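Search this site
Enter keyword Go

Print this page | E-mail this release

Ferkari to open textile repair and reuse centre in Dirkau

DIRKAU, October 26, 2021 – Household textile charity Ferkari will open a repair and reuse centre on Lomen Street in November, taking over the ground floor of the former Sarmiento shoe shop.

The centre will accept clean clothing, bags, curtains and bed linen. Items in good condition will be sold in the shop at the front. Those needing work will go to the sewing room behind it, where customers can also book a bench and a machine for 30 minutes at a time.

Ferkari collected 2,627 items at its pop-up stalls in the town over the past year and repaired 1,079 of them. The rest were sold as they were or passed on for recycling.

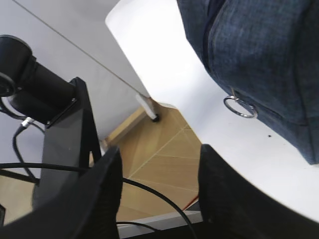
A dark blue denim bag with a silver metal ring.

"People kept asking where they could bring things between stalls," said Zsófia Major, director of Ferkari. "We had no good answer. Now there will be an address and regular opening hours."

Evening classes in darning, patching and replacing zips will start two weeks after opening. Each class has 25 places. Booking is through the centre's front desk, and materials are included in the fee.

The centre cannot take duvets, pillows or carpets. Shoes will be accepted in pairs only.

Press contact: Rozália Kocsis, Ferkari press office, Dirkau

Print this page | E-mail this release

Comments (3)

marta_l: Will there be parking at the back like when it was Sarmiento?

Old Needle: Put me down for the darning. Is there a class for left-handers?

P. Dirkau: What about single curtains? I have four odd ones.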